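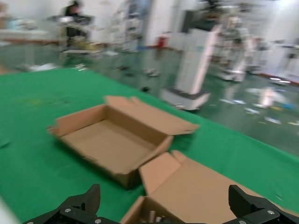 ## 3. Unpacking and First Set-Up

Welcome to your Ludel countertop water filter! This section takes you from sealed cartons to your first glass of water. Set aside an evening for it, or start in the morning if you'd like filtered water by dinner, because the cartridges need a good long soak in the middle (step 9).

The Ludel ships in two cartons. The larger one holds the tank, lid and tap. The smaller one holds the filter cartridges and the spare seals. If you ordered the Rodden stand, it comes separately and has its own leaflet.

### 3.1 Before you start

You'll need:

- a table with room to spread out, covered with a cloth or mat
- a clean bowl or pan deep enough to cover the cartridges
- a soft sponge that has never met a greasy pan
- mild dish soap
- a pitcher for filling

No tools! The tap nut is meant to be tightened by hand, and it really does seal that way.

**Caution:** Keep box cutters shallow. Slit the tape along the seam and fold the flaps back. A blade pushed in deeper can scratch the tank.

### 3.2 Unpacking

1. Open both cartons and fold the flaps all the way out so nothing catches on the way up.

2. Lift the tank out by its rim with both hands. Leave the tap in its bag for now.

3. Take out the cartridges one at a time and stand them on a clean towel. Keep the wrappers on until step 8. They are food-safe wrappers and they keep fingerprints, crumbs and curious cats off the ceramic.

4. Find the small bag with two rubber washers, one thick and one thin. It likes to slip under the bottom flap of the small carton, so have a look there before you write to us.

5. Check each cartridge for cracks. A fine crack looks like a pencil line and can run most of the way around the base. A little white dust is normal and rinses off.

**Note:** Hang on to the cartons for the first month. If a part has to come back, the original packing is by far the best way to send it.

### 3.3 Washing the parts

6. Wash the tank and lid with warm water and a drop of soap. Rinse until there are no bubbles left, then rinse once more. Soap left in the tank will give the water a flat, perfumed taste that can hang around for days.

7. Fit the tap. The order matters here, so take it slowly:

 - thick washer onto the tap stem
 - stem through the hole from the outside of the tank
 - thin washer onto the stem, inside the tank
 - nut onto the stem, flat side toward the washer

 Hold the tap upright with one hand and turn the nut with the other until it is snug. Then give it a quarter turn more and stop.

**Caution:** Do not use pliers or a wrench on the nut. Too much force squeezes the washer out of shape, and a squashed washer leaks more than a loose one.

### 3.4 Soaking the cartridges

This is the slow part, and it makes a huge difference to how your water runs. A dry cartridge is full of air, and trapped air blocks the flow. Once it's properly soaked, you'll hear a lovely steady patter when you fill the tank.

8. Unwrap the cartridges. Handle them by the plastic base. Scrub the ceramic lightly with the damp sponge, with no soap at all this time, and rinse under cold water.

9. Lay them in the bowl and cover with cold tap water. Leave them for 16 hours. They'll float at first, which is fine, but turn them over once or twice so every side gets wet. Small bubbles will stream off the ceramic in the beginning and slow down as the hours pass.

10. Lift them out and shake gently. If a cartridge still bobs at the surface like a cork, give it more time in the bowl.

**Note:** Never use hot water for soaking. The glue that joins the ceramic to the base is happiest in cool water.

### 3.5 Putting it together

11. Set each cartridge into a hole in the upper chamber with the stem pointing down. Screw the wing nut on from below, finger-tight.

12. Place the upper chamber on the tank and turn it a little until it drops into its groove. You'll feel it settle.

13. Put the filter where it's going to live. A full tank is heavy, and it's no fun to move one across a kitchen. The tap should hang over the edge of the counter or stand high enough to get your favorite glass under it (this is where the Rodden stand earns its keep).

14. Fill the upper chamber to the line and put the lid on.

### 3.6 The first two batches

15. Let the first batch run through completely. It takes about 55 minutes with new cartridges. Pour it on the houseplants! It's safe for them, but it may look cloudy and taste of chalk.

16. Run a second batch and pour that one out too. The third is yours to drink. Have it cold, in a plain glass, and compare it with water straight from the tap. We do this with every new cartridge we make and it's still a treat.

### 3.7 If something isn't right

**Water drips from the tap nut.** Empty the tank, take the tap off and check that the thick washer is on the outside. Swapped washers are the usual culprit.

**Water runs very slowly.** The cartridges probably need a longer soak. Put them back in the bowl overnight and try again.

**Water runs very fast.** Stop and check the wing nuts. If one is loose, unfiltered water can slip past the stem. Tighten it, empty the lower tank and run a new batch.

**The lid rocks.** Lift the upper chamber and look for grit in the groove. Wipe it out with a damp cloth.

**A part is missing or cracked.** Contact the Szewczyk service desk using the card packed with your cartridges, and give the part number from the list in Section 7. The tap washer set is part 59.

### 3.8 Hard water

If your kettle grows a white crust, your filter will too, only more slowly. Scrub the cartridges whenever the flow drops, using the sponge and cold water as in step 8. The optional Cosov pre-screen sits on top of the upper chamber and catches sand and rust flakes before they reach the ceramic. It does nothing for dissolved minerals, so you'll still need the sponge.

Section 4 covers weekly cleaning and when to change your cartridges.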